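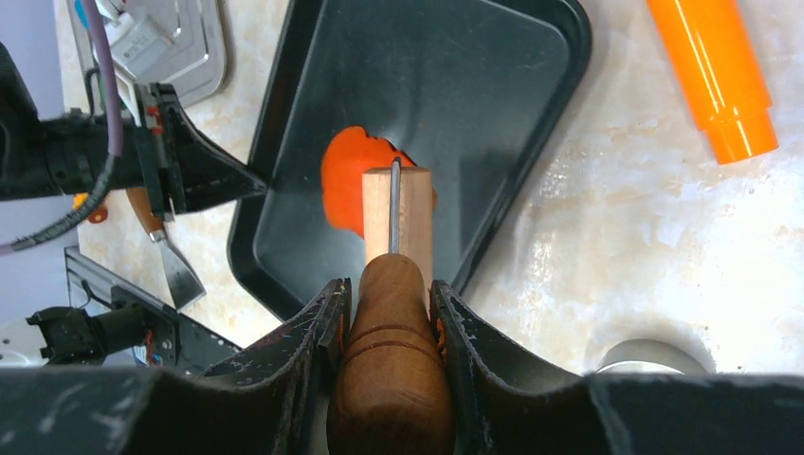
Wood-handled tool with hooked shaft, dark tray, two grippers at the bench

Ticket 65: spare fingers, hold or order
Status: waiting on quote
Site: Likside test kitchen

Fingertips on the cell are scratched and scuffed. Grip on glossy round handles is the open question. Request is to price replacements before the June budget closes.

Checked so far:
- Jaw force at default. No fault codes in the log.
- Cultotik quoted 11 finger pairs, lead time 27 days.
- Tiltura asked for handle diameters first. Sent.
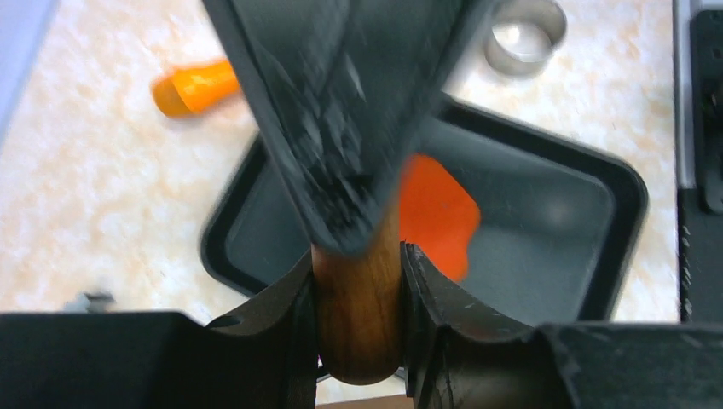 Category: Spares / Consumables

The right finger has a slightly chipped, worn edge at the contact point with the spatula handle. Please quote padded and bare versions as separate lines. Değirmenci can regrind the old pairs, but minimum order is 15, so that goes to next year's plan.

Next action: purchasing to confirm whether freight is included. Ticket stays open until then.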